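About Gimisholm

Gimisholm furnishes rental apartments and guest rooms. We started with one building in Flurkthorpe and now look after 121 apartments there and in Kütt. Owners give us the keys and a floor plan, and we supply the furniture, set it up and replace it when it wears out.

We keep the range small. Most rooms get a bed, a table, a nightstand and a lamp, nearly always in white, so a piece from one apartment can move to another without looking out of place.
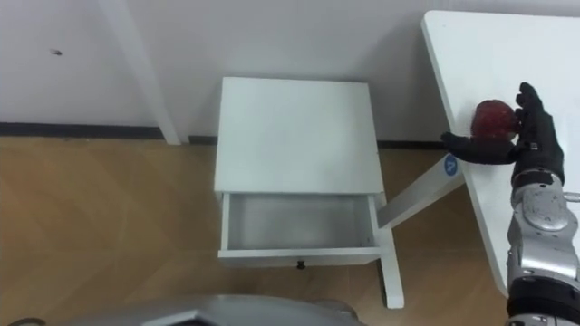
Nightstands are the item we replace most often. Iona Moffat, who does our buying, settled on a compact model after two larger ones proved hard to fit beside a double bed. It has a square top, a single drawer with a small black knob, and slim legs that leave the floor underneath easy to sweep. The drawer is shallow, enough for a phone, a book and a pair of glasses. Last year we delivered 2,411 pieces of furniture in all, and 800 of them were nightstands.

Uldis Pētersons and Valdis Kļaviņa run the workshop, where returned pieces are cleaned, tightened and repainted if they need it. Drawers are opened all the way and checked for anything a tenant left behind. Loose knobs are replaced. Tables that wobble go to the back of the shop until somebody has time for them, usually in September when the moves slow down.

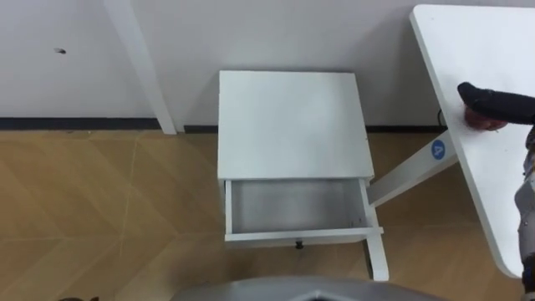 White nightstand and table, drawer partly open.

Orders are handled by Mārtiņš Juška. Send him the room sizes and the number of beds and he will reply with a list and a price. We ask for 10 working days for a full apartment, less for single pieces. The workshop is open to visitors in the mornings, from 8:30 until noon.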